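テーブル（卓、食卓、作業台）

テーブルとは、平らな天板を脚や台で支えた家具のことです。辞書ならこの一行で終わりなのですが、私はこの家具が好きで好きで、古いものを見つけるとつい下にもぐって裏側を覗いてしまうたちなので、もう少しおつきあいください。食べる、書く、切る、縫う、賭ける、祈る、話し合う。人間が何人か集まってすることの多くは、平らな板のまわりで行われてきました。この項では主に食卓と作業台の話をします。引き出しのついた書き物机も本当は入れたいところですが、あれはあれで長くなるので、必要なところで触れるだけにします。

名前について

英語の table は、ラテン語で板を意味する tabula から来ています。もとは書きつけや遊びに使う平たい板のことで、脚のほうはどうでもよかったらしいんですね。表（ひょう）のことも table と呼ぶのは、この「板に書いたもの」の名残です。古代ギリシャ語ではトラペザといって、こちらは「四本足」から来たとされます。板に注目した人たちと脚に注目した人たちがいたわけで、私はこの話がたいへん気に入っています。

日本語の「机」は、古くは「つくえ」が食べ物の器を載せる台まで指していました。「坏（つき）を据える」から来たという説がありますが、語源には異説も多く、私には判定できません。「卓」の字は漢語で、いまは「食卓」「円卓」「卓上」など、ほかの字とくっついて働いていることがほとんどです。単独で「卓」と言うのは、居酒屋の人と麻雀の人くらいではないでしょうか（うちの母は旅館勤めが長かったので、今でも平気で「三番卓」と言います）。

古代から中世まで

エジプトの墓の壁画には、供え物を載せた小さな台がたくさん描かれています。大勢で囲むものというより、物を床から持ち上げておくための家具でした。ギリシャやローマの宴会では、客は寝椅子に横になって食べたので、卓は軽くて低く、寝椅子のそばへ運んでくるものでした。三本脚のものが多いのにはちゃんと理屈があって、三本脚はどんな床に置いてもがたつきません。四本脚のテーブルの脚の下に折った紙ナプキンを突っ込んだことのある人なら、この賢さはすぐにわかると思います！

ローマの裕福な人々は、シトロンウッドと呼ばれた北アフリカの木の天板に大金をつぎ込みました。木目が虎や豹の毛皮に似ているものが特に珍重されたといいます。輪切りの大きな一枚板をありがたがる気持ちは、いまの木工市の人だかりとたいして変わりません。

中世ヨーロッパの館では、広間の食卓は組み立て式が普通でした。架台を並べ、その上に長い板を渡し、布をかけ、食事が終われば全部ばらして壁に立てかける。同じ広間で寝る人も踊る人もいたので、出しっぱなしにはできなかったのです。英語で食事や下宿のことを board と呼ぶのはこの板のことで、重役会を board と呼ぶのも、もとをたどれば同じ板に行き着きます。

私が見た中でいちばん立派な架台式の卓は、ジャーンステッド（Jirnstead）の小さな郷土館にあるものです。天板は楡で、長いほうが300センチ。裏返せば（裏返させてはもらえませんでしたが、しゃがめば見えます）手斧の跡が波のように残っていて、表のすべすべとは別の家具みたいでした。昔の職人は見えないところに手間をかけなかった、という話をときどき欠点のように言う人がいますけれど、私はあの裏側のほうが好きです。

据え置きの食卓と折りたたみ式

館の主人が広間を離れて別室で食べるようになると、食卓もばらさずに置いておけるようになりました。脚は太く、彫刻は派手になり、英国では瓜のようにふくらんだ脚が流行します。修道院の食堂にちなんだリフェクトリーテーブルという呼び名もありますが、これは後の時代の古道具商が広めたところが大きいようです。

そのあとに現れたゲートレッグテーブルは、門の扉のように脚が回転して、垂れていた天板の左右を支える仕組みです。閉じると驚くほど薄くなります。もう少し小ぶりで、袖が短く、脚の代わりに腕木で天板を支えるのがペンブローク。天板を真ん中で引き離して足し板を入れる伸長式は、いまでも家具店の主力商品です。工夫の中心にあったのは、いつも「使わないときにどうするか」でした。人間はテーブルを欲しがるくせに、部屋の真ん中を占領されるのは嫌なんですね。

私の家の食卓もゲートレッグで、修理をお願いしているのはギャドウッド（Gadwood）という工房です。主のギャレス・ティンダルさんは、脚の回転軸が鳴きはじめたら油を差すより先に蝋を試せと言います。油は木に染みて埃を呼ぶから、とのこと。言われたとおり蜜蝋を塗ったら静かになりました。もっとも、うちのは袖を片方しか開けないことが多いので、左の軸ばかり減っていきます。
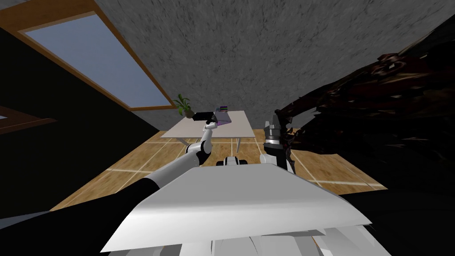
食卓の高さはどうやって決めればよいのでしょうか。

椅子の座面から天板までの差を先に決め、そこに座面の高さを足して求めます。この差を差尺（さじゃく）といい、食事用なら300ミリを出発点にして、小柄な人は少し詰め、書き物が多い人は肘の高さを見ながら調整します。

差尺の話をもう少しさせてください。家具売り場で天板の高さだけを測って帰る人がとても多いのですが、天板の高さは椅子が決まらないと意味を持ちません。同じ食卓でも、座面の低い椅子に替えれば子どもに戻ったような気分になりますし、厚い座布団を足せば急に膝がつかえます。それから見落としやすいのが幕板です。天板のすぐ下をぐるりと囲んでいる横板のことで、これが深いと、差尺は合っているのに太ももが入りません。肘掛けつきの椅子なら、肘掛けが幕板の下をくぐるかどうかも見ておくといいです。

立って使う作業台は別の考え方をします。料理用なら肘より少し下、粉をこねるならもっと下。体重をかけたい仕事ほど低く、細かい仕事ほど高く、というのが昔からの目安です。台所の調理台は高さ90センチのものも珍しくなくなりましたが、うちの祖母の台所はずっと低くて、私が大根を切るといつも腰に来ました。時計の修理をする人の机が胸に近いほど高いのは、手元を目に寄せるためです。

日本の食卓

日本では長いあいだ、みんなでひとつの卓を囲む習慣が一般的ではありませんでした。めいめいの前に小さな膳が置かれ、家の中の序列に従って座ります。身分や場面によって膳の形も脚の形も違い、蝶足膳、猫足膳、宗和膳と、名前を並べるだけで楽しくなってきます。ふだん使いでよく知られているのが箱膳で、中に自分の茶碗と箸をしまい、蓋を裏返すとそのまま膳になります。食後は茶碗にお茶を注いですすぎ、それを飲んで、ふいてしまう。省スペースの見本のような家具です。

ちゃぶ台が広まるのは明治の後半から大正、昭和のはじめにかけてです。脚をたためる丸い低い卓で、ひとつの部屋を食事にも寝床にも使う都市の暮らしによく合いました。家族が同じ面の上に皿を置いて食べる、というのは当時としてはかなり新しい眺めだったはずです。いまでは昔なつかしい日本の象徴のように扱われますが、膳の長い歴史に比べれば新顔なんですよ。

戦後、公団住宅が食事のできる台所を間取りに取り入れると、椅子とテーブルの食事が急速に普及しました。置き場所を住人に迷わせないよう、初期の住戸にはテーブルを備えつけたところもあったそうです。そして冬には、こたつがあります。こたつはテーブルか暖房か、という議論を私は親戚の集まりで何度もしました。天板が載っていて、そこでみかんを食べるのですから、私はテーブルに入れたいほうです。十一月に布団を出すと、もう誰も椅子のほうへ戻ってきません。

天板の素材

木の天板には、無垢板、何枚かを幅方向に接いだもの、合板や芯材に薄い突板を貼ったものなどがあります。無垢の板は湿気で幅が変わるので、裏から駒止めという小さな木片で、動けるようにゆるく留めるのが定石です。ここをねじでがちがちに固めると、乾いた季節に割れます。私は若いころこれをやりました。夜中に、ぱん、と音がして、朝見たら端から手のひらほどの割れが入っていたのです。

石やガラスの天板は汚れに強く、冷たくて、皿を置く音がします。大理石は酸に弱いので、レモンの輪切りを置きっぱなしにすると曇った輪が残ります。樹脂の化粧板は、熱い鍋を直接置かないかぎり、いちばん気楽につきあえる素材でしょう。金属は業務用の調理台でおなじみですね。

手入れについては、仕上げによってやることがまるで違います。オイル仕上げは乾いてきたら塗り足す。ウレタン塗装は固く絞った布で拭くだけでよく、油を塗ってもべたつくばかりです。白い輪じみができたときは、塗膜に入った湿気が原因のことが多いので、慌てて削らず、しばらく乾かして様子を見てください。買った店に仕上げの種類を聞いて、天板の裏に鉛筆で書いておくと後々助かります。私の友人のブリタニー・デプレは引っ越しのたびにその裏へ住所も書き足していて、これがもう、ちょっとした年代記になっています。

形と座る位置

長方形の食卓には端の席があり、たいてい偉い人か、台所にいちばん近い人が座ります。円卓にはそれがありません。アーサー王の円卓がいつも引き合いに出されるのはこのためですが、あの円卓が物語に登場するのは王の伝説の中でもあとのほうで、席争いを防ぐために作られたという説明がついています。中華料理店でおなじみの回転台つきの円卓は、大きな円卓の中央に手が届かないという困りごとを、たいへん気持ちよく解決しています。

円卓の弱点は、大きくなるほど真ん中が遠くなることです。直径200センチを超えると、向かいの人に醤油を手渡すのはまず無理で、会話も隣どうしに分かれます。2人暮らしなら小さめの円卓は角がないぶん通りやすく、私はよく人に勧めています。楕円や、角を大きく丸めた半円形の卓はその折衷で、壁につけるならまっすぐな辺が一本はあったほうが便利です。

関連する言い回し

英語の動詞 to table は、英国では「議題として出す」、米国では「棚上げする」という、ほぼ逆の意味になります。大西洋をまたぐ会議でこれを不用意に使うと、しばらく話がかみ合いません。under the table は袖の下、turn the tables は形勢逆転で、後者は盤上遊戯の盤をくるりと回して相手と立場を入れ替えることから来たといわれます。日本語の「卓袱台返し」は星一徹の場面としてあまりにも有名ですが、原作の漫画では、ひっくり返すくだりはほとんど出てこないのだそうです。

関連項目：椅子、膳、作業台、こたつ、テーブルクロス、差尺、駒止め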